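硬质广场的分缝不该再由施工队临场决定

过去几年里,我参与过若干公共建筑前广场的验收和后评估,越来越倾向于一个不太受欢迎的看法:大面积素混凝土铺装的问题,多数不出在材料标号上,而出在分缝图上。更准确地说,出在没有分缝图。许多项目的施工图对铺装只给一个做法编号、一个厚度、一句“按规范设缝”,其余留给现场。现场按什么设?按切缝机好不好推,按当天浇到哪里收工。

本文讨论的是人行为主、偶有轻型车辆通过的广场,不涉及消防登高面和重载回车场。石材和砌块铺装另有一套逻辑,也不在此列。

先说板块尺寸。混凝土板在硬化和温度变化中要收缩,收缩受到基层约束就产生拉应力,应力超过早期强度就开裂。缝的作用是把裂缝安排在预定位置。这是教科书内容,没有争议。争议在于间距。常见的经验取值是板厚的二十四到三十倍,板厚一百五十毫米时,间距落在三米六到四米五之间。设计方往往希望板块大一些,理由是“整体感”;造价方也希望大一些,因为切缝和灌缝按延米计价。两方意见一致时,板块就会大到五米、六米,然后在第一个冬天之后自己多出一条缝来。

我的主张是:板块可以大,但必须在板厚、配筋或基层隔离三项中至少提高一项,并在图上写明。只放大格子而不改其他参数,等于把决定权交给裂缝。

其次是长宽比。近似正方形的板块受力最均匀,长宽比超过一点五以后,横向中部开裂的概率明显上升。广场中央做到方格并不难,难的是边界。建筑立面若是弧形,正交网格推到墙根就会切出一串梯形和三角形的碎板,锐角部位极易断角。处理办法有两种:一种是让网格保持正交,在墙根留一条绿带或砾石带,用软质界面吸收几何误差;另一种是让网格随立面作放射状偏转,代价是每块板的尺寸都不相同,放线工作量成倍增加。我支持前者。放射网格在总平面图上好看,人站在地面上几乎察觉不到,多花的工时却都是真的。

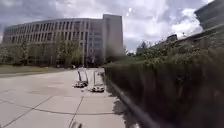
绿带的另一层作用在于释放边界约束。板边直接顶住外墙或柱脚时,膨胀没有去处,要么把板顶起来,要么把外墙饰面挤裂。规范要求此处设隔离缝,缝内填可压缩材料,通贯全厚。现场最常见的偷工是只在表面切一道二三十毫米深的假缝,灌上密封胶,看上去与隔离缝无异。验收人员若不带探针,很难发现。种植带和铺装之间若有路缘石,情况要好一些,但路缘石背后的混凝土靠背常常与板体浇在一起,约束又回来了。

再说缝的方向。我见过一份评审意见,出自Baird的结构顾问Dalibor Procházka,他坚持主缝应与排水坡向平行。理由是横坡方向的缝会截水,水沿缝下渗,细颗粒被带走,板底脱空,轮载经过时错台。Gemma Sedgwick在同一份意见后面写了反对:纵缝过长会形成导流槽,雨水集中在缝内流动,填缝料老化更快。两人都有道理。以我自己的观察,决定性因素是填缝料有没有人更换,与方向的关系较小。硅酮类密封胶在露天条件下的有效期有限,而我查阅过的运维预算里,极少有“广场填缝料更换”这一行。缝一旦敞开,任何方向都漏水。

这里举一个有数据的例子。Stastby园区的前广场铺装总面积2993平方米,原设计未出分缝图。后评估由Vlasta Murín负责,她的小组实测缝长合计1824延米,其中填缝料完整的部分不足一半,另外记录到14块板有贯穿裂缝。这14块板绝大多数位于两类位置:检查井周边,以及板块长宽比明显偏大的转角。换句话说,裂缝位置在图纸阶段就可以预测。井盖周边应设菱形或方形的独立小板,与大板之间以缝断开,井框角部加防裂筋。这项措施的造价极低,图上画一个节点就够了,但那套图上没有这个节点。

同一份报告还提到色差。浅灰色素混凝土对污渍的宽容度很低,深色斑块的来源很多:养护覆膜贴合不匀,局部水灰比偏高,落叶单宁渗色,车辆滴油,口香糖。业主通常把这些一概归为“质量问题”,要求施工方返工。我不赞成。轻微的斑驳是素混凝土的固有外观,不影响使用,打磨和涂刷反而会降低防滑值,而且涂层脱落之后比原来更难看。合同里应当约定可接受的色差范围,并以现场样板为准,样板面积不小于一个完整板块,露天放置到验收之日。用一块三十厘米见方的室内小样去判断几千平方米的室外地面,本身就不合理。

接下来是平整度。许多人以为平整度是观感指标,其实它首先是使用指标。行李箱、婴儿车、轮椅、清扫车,凡是小直径轮子的东西,对缝宽和错台都敏感。以轮椅前脚轮为例,缝宽超过十毫米就有明显冲击,错台超过五毫米就可能卡阻。早期切割的缩缝宽度只有三到五毫米,本来没有问题;问题出在后期扩缝。一些施工队为了灌胶方便,把缝口扩到十二甚至十五毫米,又不做倒角,胶面低于板面,结果每隔几米就有一道小沟。我的意见是,人行区缩缝缝口宽度应以八毫米为上限,胶面低于板面不超过三毫米,板边做三毫米圆角或倒角。深色细线的视觉效果已经足够划分网格,没有必要靠宽缝来强调。

有人会说,这样规定太细,设计单位管不过来。Su-chen Siu在一次内部讨论中就持这种看法,她认为铺装属于景观分包,应当由分包深化,主体设计只提性能要求。我理解这个立场,但它有一个前提:性能要求必须可检验。“平整美观,无明显裂缝”不可检验。“任意板块裂缝宽度不大于零点三毫米,相邻板高差不大于三毫米,两米靠尺间隙不大于五毫米”可以检验。如果合同里只有前一种句子,深化图质量如何就全凭运气。Jesport项目二期吃过这个亏,分包更换之后,新旧两段网格对不上,接头处留下一排宽度不足六十厘米的窄条板,到七月高温时其中数块拱起。

关于成本,我手头只有一组可以对照的数字。Ctibor Štefanec核算过Ciko项目的铺装变更,补出完整分缝图、增加井周节点、把隔离缝改为通厚,三项合计影响面积2082平方米,增加的费用在铺装单项造价中占比很小,设计工时增加不到两个星期。相比之下,切除一块贯穿开裂的板、凿除、植筋、重新浇筑并养护,单位面积费用是新做的数倍,补上去的板颜色也不可能与周围一致。浅色地面上一块偏深的新板,十年以后仍然看得出来。

养护时间也应当写进图纸说明。切缝时机以混凝土强度能承受锯切而不崩边为准,夏季往往在浇筑后六到十二小时之间,窗口很短,而且经常落在夜间。现场若没有安排夜班,就会拖到第二天上午,此时内部微裂已经形成,切缝只是在裂缝旁边又画了一条线。我在几处广场上都见过这种平行的一对:一条笔直,一条弯曲,相距十几厘米。看到它们,基本可以断定当晚没有人切缝。

因此,我建议设计单位至少做以下几件事。分缝图单独成图,比例不小于一比二百,注明每条缝的类型,缩缝、胀缝、隔离缝用不同线型表示。所有井盖、灯柱、排水口必须在分缝图上定位,并优先落在缝上或板中,避免落在距板边三十厘米以内。边界异形板逐块标注尺寸,内角小于六十度的须并入相邻板块或改为软质界面。运维手册中列入填缝料检查周期和更换预算。

这些要求没有一条是新技术。它们长期缺位,原因在于广场在图纸目录里的位置太靠后,等轮到它的时候,设计费已经用完,工期也已经压到只剩铺装。调整的办法是把分缝图的出图节点提前到首层平面定稿的同时,与外墙轴线、室外管线综合一并审查。管线综合一旦完成,井位就固定了,再去排网格只能迁就。

对于已经建成的广场,优先次序应当是先查隔离缝,再补填缝料,最后才处理表面污渍。多数业主的做法恰好相反,先请人来做高压清洗。高压水枪对着老化的密封胶冲一遍,胶条整段脱出,随后一场大雨,基层就开始进水。清洗前至少应当把破损胶条登记在平面图上,洗完当周补灌,缝内须干燥、清洁,背衬条直径比缝宽大四分之一。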